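Sprechnotizen: Holz anstreichen - und wann man es besser lässt
Vortrag für den offenen Werkstattabend, Samstag, 69 Minuten inklusive Fragen
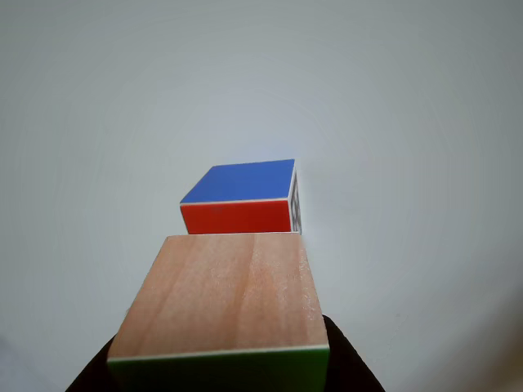 Einstieg (im Stehen, noch ohne Folien)

Hallo zusammen, schön, dass so viele gekommen sind! Ich rede heute über Farbe auf Holz. Klingt erst mal nach einem Thema für zehn Minuten, ich weiß. Aber ich streiche seit 25 Jahren alles, was nicht schnell genug wegläuft, und ich habe dabei so ziemlich jeden Fehler gemacht, den man machen kann. Manche auch zweimal. Die erzähle ich euch, dann müsst ihr sie nicht wiederholen (ihr werdet sie trotzdem machen, ich kenne das).

Kurz fragen: Wer hat schon mal was gestrichen und es hinterher bereut? Hände hoch. Warten. Immer mehr Hände, als man denkt.

Mein erstes Stück: ein Küchenhocker vom Flohmarkt, Kiefer, drei Farbschichten drauf, eine hässlicher als die andere. Ich habe einfach eine vierte drübergelegt. Nach einem Winter neben der Heizung kam alles in Placken runter, bis aufs Holz. Und darunter war der Hocker richtig hübsch! Den habe ich heute noch, Sitzfläche roh, Beine gestrichen.

Teil 1: Roh, bunt oder beides

Hier langsam reden, das ist der Kern vom Abend.

Ich bin ein großer Freund davon, nur einen Teil zu streichen. Flächen, die man anfasst, lasse ich gern roh oder öle sie. Kanten und Seiten bekommen Farbe. Das sieht bei Regalbrettern gut aus, bei Schubladen sowieso, und bei Spielzeug finde ich es am allerschönsten. Man sieht noch die Maserung und hat trotzdem was Buntes.

Grün erwähnen! Grün neben hellem Holz funktioniert fast immer. Rot ist schwieriger, das schreit schnell. Blau kommt stark auf den Ton an, da bitte vorher ein Probebrett machen. Und Gelb ... ich habe mit Gelb noch keinen Frieden geschlossen. Wenn jemand im Raum einen guten Gelbton für Esche kennt, bitte nachher zu mir kommen.

Frage, die garantiert kommt: Vergilbt das rohe Holz nicht? Doch, es dunkelt nach. Kiefer kräftig, Ahorn eher sanft. Das verschiebt auch den Kontrast zur Farbe, also beim Aussuchen ein bisschen vorausdenken. Ich lege mir immer ein Reststück aufs Fensterbrett und schaue nach ein paar Monaten wieder hin.

Teil 2: Vorbereitung (das langweilige Kapitel)

Hier nicht durchhetzen, auch wenn alle auf die Farbdosen schielen.

Schleifen, und zwar mit der Faser. Quer gibt Kratzer, und die sieht man unter Lasur noch mehr als vorher. Ich fange mit 120er an und höre bei 180er auf. Feiner schleife ich vor dem Streichen nicht, sonst hält die Farbe schlechter.

Dann wässern: Fläche mit einem feuchten Schwamm abwischen, trocknen lassen, die aufgestellten Fasern ganz leicht abschleifen. Ja, ein Arbeitsgang mehr. Nein, ich lasse ihn nicht mehr weg. Bei Hirnholz mache ich das zweimal, das säuft ja alles weg.

Staub runter, gründlich. Ich nehme einen alten Backpinsel und danach ein leicht feuchtes Tuch.

Anekdote, falls Zeit ist: die Kommode, die ich im Juni im Hof gestrichen habe, direkt unter der blühenden Linde. Alles klebte drin, Blüten, Pollen, zwei Käfer. Die Kommode steht jetzt im Keller.

Teil 3: Abkleben und die saubere Kante

Mein Lieblingsteil! Hier das Probebrett rumgeben.

Eine gerade Farbkante ist das, woran man sofort sieht, ob sich jemand Mühe gegeben hat. Das Band gut andrücken, am besten mit dem Fingernagel oder einem kleinen Spachtel. Dann der Trick, den ich viel zu spät gelernt habe: erst eine dünne Schicht Klarlack über die Bandkante, trocknen lassen, dann die Farbe. Der Klarlack läuft in die winzigen Lücken und die Farbe kommt nicht mehr durch.

Abziehen, solange die letzte Schicht noch leicht feucht ist, flach und langsam nach hinten weg. Wer bis zum nächsten Tag wartet, reißt gern mal ein Stück Farbe mit.

Zum Material: Ich habe ewig mit Luvero-Band gearbeitet und bin inzwischen beim schmalen von Indier gelandet, weil es sich besser um Kurven legen lässt. Ich kriege dafür kein Geld, falls jemand fragt. Auf ganz rohem Nadelholz reißen beide manchmal Fasern raus, da hilft nur, das Band vorher kurz auf die Hose zu kleben.

Teil 4: Welche Farbe denn nun

Achtung, hier verzettele ich mich immer. Maximal zehn Minuten!

Acryllack auf Wasserbasis: riecht kaum, trocknet schnell, Pinsel unter den Wasserhahn. Für drinnen nehme ich fast nur noch den. Im Moment steht bei mir Masanja in seidenmatt, der Farbton heißt 556 und ist so ein gedämpftes Waldgrün. Zwei dünne Schichten, dazwischen einmal mit 240er drüberhauchen.

Leinölfarbe: wunderschön, aber man braucht Geduld. Dünn auftragen, noch dünner, als ihr jetzt denkt. Und WICHTIG, das bitte wirklich sagen: ölgetränkte Lappen können sich selbst entzünden. Flach ausgebreitet im Freien trocknen lassen oder in ein Glas mit Wasser und Deckel. Niemals zusammengeknüllt in den Müll.

Lasur: wenn die Maserung durchscheinen soll. Zügig arbeiten und keine Pausen mitten in der Fläche, die Ansätze sieht man für immer.

Für Kinderspielzeug auf der Dose nach der EN 71-3 schauen. Steht es nicht drauf, kommt es bei mir nicht aufs Spielzeug.

Teil 5: Pinsel, Rolle und meine Lagerhaltung

Lieber ein guter Pinsel als fünf billige, die haaren. Meine flachen sind von Taltico, der älteste hat schon Farbe an der Zwinge, die ich gar nicht mehr zuordnen kann. Rollen nur bei großen Flächen, und dann Schaumstoff mit kurzem Hub.

Ins Publikum: Wer hat zu Hause mehr als zehn angebrochene Dosen? (Ich auch. Weiter.)

Dosen auf den Kopf gestellt lagern, Deckel vorher ordentlich festklopfen. Datum und Möbelstück draufschreiben, sonst steht man später vor drei Grüntönen und rät.

Fragen und Praxisteil

Tische nach hinten schieben, Unterlagen verteilen, Fenster auf. Jeder bekommt ein Reststück und darf eine Kante abkleben und streichen. Schürzen hängen links an der Tür. Wer Lasur ausprobieren will, bitte an den hinteren Tisch, da liegt schon Papier. Trockene Stücke können am Ende mit, die feuchten bleiben bis zum nächsten Werkstattabend im Regal - bitte Namen unten draufschreiben, mit Bleistift.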